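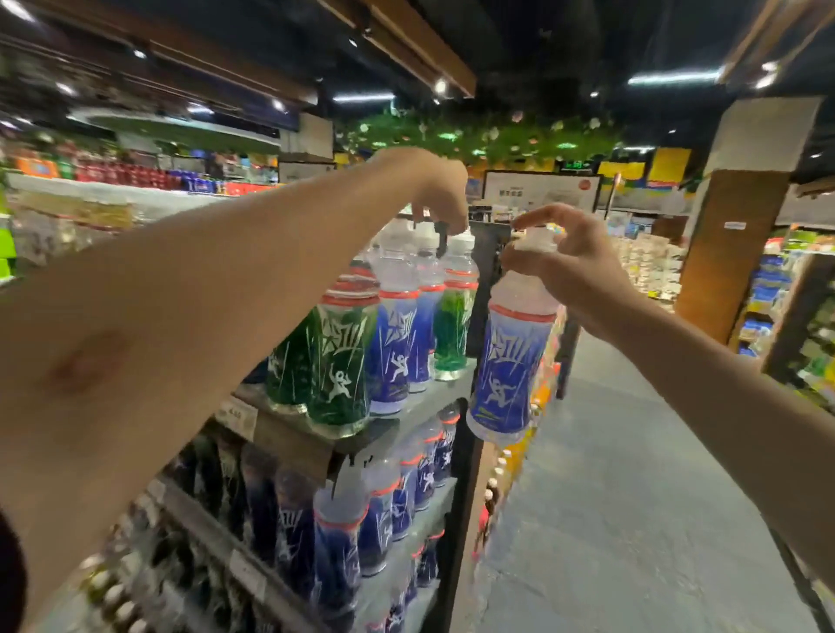
Omari Dumlao

Home > Guides > Store Set-Up > Bottled Drinks

Print this page | E-mail this page

Section 4: Filling and Facing the Bottled Drink Shelves

Updated 11/24/23

This section covers sports drinks and other single plastic bottles on the open metal shelves. Cans, glass and multipacks are in Section 5. The steps assume the Bornel shelving has been put up and leveled as in Section 2, and that the shelf plan for your store is printed and taped inside the stockroom door.

Before you start

Check the plan number at the top of the sheet. Stores with the short run use plan 205. Stores with the long run use plan 1335, where the drink shelves begin after the end cap. The two plans look alike on the first page, so read the number.

You will need:
- a stock cart with the side rail up
- two clean dry cloths
- a date checklist
- spare dividers and price tags
- a box for pulled bottles

4.1 Clearing and wiping the shelf

1. Work on one shelf at a time, starting at the top.
2. Take the bottles off from the front and stand them upright on the cart in the order they came off.
3. Wipe the shelf from back to front, then wipe the front ledge. Sticky spots usually collect beside the dividers.
4. Dry the shelf with the second cloth before anything goes back.

CAUTION: Do not put bottles on the floor while you clear a shelf. If the cart is full, stop and use a second cart.

4.2 Setting the dividers

1. Clip the first divider at the left end and push down until it clicks.
2. Stand one bottle against it and set the next divider so that the bottle slides back and forth without rubbing.
3. Repeat along the shelf. Bottles with a waist in the middle are measured at the widest part, normally near the base or the shoulder.

Note: On older Bornel shelves the divider clip can sit crooked and the plate leans into the next row. Pull it off and refit it. If it still leans, replace it.

4.3 Loading

1. Check the date on every bottle as it comes off the cart. Anything with 21 days or less goes in the pull box.
2. Load the new stock first, to the back.
3. Put the older stock in front.
4. Keep each color in its own row, green with green and blue with blue. On a top shelf with mixed colors, sort the bottles before you add any. Shoppers move them around all day, and a green bottle behind a blue one will be missed at the next count.
5. Fill the lower shelves in straight lines to the back.

To move a bottle in the back row, reach over the top and draw it forward by the cap with your fingers curled down behind it. Keep the other hand free to steady the bottles in front. A single bottle can be lifted by the cap for a short move. For anything farther than the next row, hold it by the body.

CAUTION: Check that the cap is fully closed before lifting by it. A bottle with a broken seal goes in the pull box, even if it is full.

4.4 Facing

1. Bring the front bottle of each row up to the ledge.
2. Turn it so the large lettering on the label faces the aisle.
3. Turn the second bottle the same way. The ones behind it can be left.
4. Where a row is short, pull what you have forward and leave the gap at the back. Do not fill it with another color.

4.5 Price tags

1. Slide the tag into the holder at the left end of its row.
2. Compare the tag with the Brukiser price list for the week. The list prints with item 51 at the top of the drinks page.
3. Tags that are bent or faded are reprinted the same shift.

Note: A hanging tag should clear the caps of the bottles on the shelf below. If it catches, use the short holder.

When the run is finished, sign the date checklist and take the pull box to the returns cage.

Print this page | E-mail this page

Related sections
Section 2: Putting Up Bornel Shelving
Section 3: Reading the Shelf Plan
Section 5: Cans, Glass and Multipacks
Section 7: Spills and Broken Seals
Printing Tags from the Brukiser List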